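Simulation: Greifer lässt über dem Spülkasten alles fallen
Forum › Robotik › Simulation und Training

kabelsalat_nord
Themenstarter
Beiträge: 1504

Moin zusammen,

ich sitze seit einer gefühlten Ewigkeit an einer Badaufräum-Aufgabe in der Simulation. Sieben-Achs-Arm, Parallelgreifer, ein WC, ein paar Kleinteile auf dem Spülkasten und auf dem Deckel. Klingt nach Fleißarbeit für Praktikanten und war auch so gedacht.

Der Fehler: Der Arm greift sauber, hebt an, und irgendwo zwischen zehn und fünfzehn Zentimetern Höhe rutscht ihm das Ding aus den Fingern. Der Regler meldet derweil "grasp stable" und fährt mit leerem Greifer würdevoll zum Ablageort. Dort öffnet er die Finger, legt nichts ab und verbucht einen Erfolg. Laut Log läuft das Projekt also hervorragend.

Physik-Backend ist Zuvik, die Szene kommt aus dem Brivari-Export. Reibungswerte habe ich schon rauf und runter gedreht. 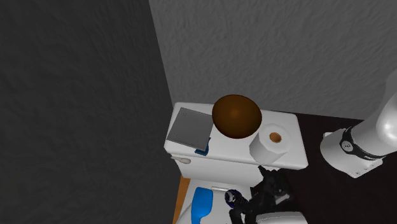 Mein Verdacht war zuerst die Kollisionsgeometrie, weil der Export runde Sachen gern mal durch einen Kasten ersetzt, der dann Ecken hat, die keiner sieht. Am schlimmsten ist es bei den länglichen Teilen. Der dunkelblaue Zylinder vorne zwischen den Fingern ist mein Dauerpatient, die Klopapierrolle auf dem Spülkasten daneben habe ich noch gar nicht erst anfassen lassen. Man muss ja auch Ziele für später haben.

Jemand eine Idee?

drehmomentmal
Beiträge: 3390

Wie groß ist dein Zeitschritt? Und bitte nicht "Standard" antworten.

kabelsalat_nord
Themenstarter

Standard.

drehmomentmal

Na toll. Der Standard bei Zuvik ist für Kisten auf Förderbändern gedacht. Bei dünnen Fingern und kleinen Kontaktflächen verliert der Solver den Kontakt, sobald der Arm beschleunigt. Halbier den Schritt und schau noch mal.

Ukano_Fan
Beiträge: 212

Ich widerspreche. Das ist kein Solverproblem, das ist eine kaputte Erfolgsprüfung. Ein System, das mit leeren Fingern "stable" meldet, würde ich nicht mal an eine Simulation lassen. Bei Ukano fragt man die Fingerweite ab: Finger ganz zu = nichts drin. Drei Zeilen Code.

drehmomentmal

Die Prüfung fängt den Fehler doch nur ab. Fallen tut das Ding trotzdem.

Ukano_Fan

Aber man weiß es dann. Ich habe lieber 2000 ehrliche Fehlversuche als einen gelogenen Erfolg.

kabelsalat_nord
Themenstarter

Zwischenstand: Zeitschritt halbiert, Fingerweite wird abgefragt. Ergebnis aus dem Nachtlauf: von 2106 Griffen hatten fast 1504 am Ziel nichts mehr in der Hand. Vorher waren es offiziell null. Ich vermisse die alte Statistik ein bisschen.

Das Muster ist allerdings interessant. Auf dem Deckel geht es meistens gut, über dem Spülkasten meistens schief. Der Arm muss sich dafür ziemlich verrenken, und kurz vor der Stelle, an der es passiert, zuckt das Handgelenk.

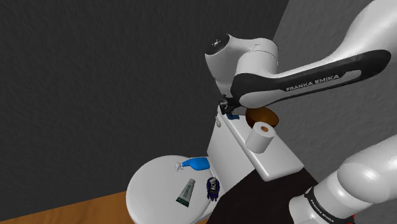
Das Zucken sieht man im Log als Spitze in Achse sechs, immer beim Übergang vom senkrechten Anheben in die Querfahrt. Ich hatte das lange für Rauschen gehalten. In einer Simulation ohne simuliertes Rauschen war das vielleicht etwas großzügig von mir.

Kjell Eide
Moderator

Das kenne ich. Schau dir die Trajektorienglättung an. Wenn du den Carrillo-Planer benutzt, setzt der zwischen zwei Segmenten die Geschwindigkeit auf null und fährt dann mit voller Beschleunigung wieder los. Am freien Raum über dem Deckel merkst du das kaum, nahe an einer Gelenkgrenze wird daraus ein Ruck. Option "blend" einschalten, Radius zwei Zentimeter.

Und noch eine Bitte in eigener Sache: Wenn die Policy irgendwann auf einen echten Arm soll, dann vorher die Beschleunigungsgrenzen runter. Ein Ruck in der Simulation kostet dich einen Griff. Am echten Gerät steht womöglich jemand daneben.

drehmomentmal

Blend kann nahe an der Gelenkgrenze aber auch nach hinten losgehen, der schneidet dann die Ecke und nimmt den Spülkasten mit.

Kjell Eide
Moderator

Bei zwei Zentimetern und wenn man vorher hoch genug anhebt, nein. Bei fünf: ja, habe ich gemacht. Der Keramik war es egal, dem Greifer weniger.

Ukano_Fan

Ich möchte nur festhalten, dass wir ohne die Fingerweite immer noch bei hundert Prozent Erfolg wären.

kabelsalat_nord
Themenstarter

Festgehalten. Im Gegensatz zum Zylinder.

Blend ist an, Radius zwei, Anhebehöhe auf zwanzig Zentimeter. Die Spitze in Achse sechs ist weg, und die ersten Griffe von heute Mittag sind alle angekommen, auch die vom Spülkasten. Zeitschritt lasse ich vorerst klein, obwohl der Rechner dabei klingt wie ein Föhn. Ich probiere noch aus, ob es mit dem alten Wert auch geht, damit drehmomentmal und Kjell sich in Ruhe weiter streiten können.

drehmomentmal

Geht nicht. Wetten?

kabelsalat_nord
Themenstarter

Nachtlauf mit altem Zeitschritt ist gestartet. Log stelle ich morgen früh rein.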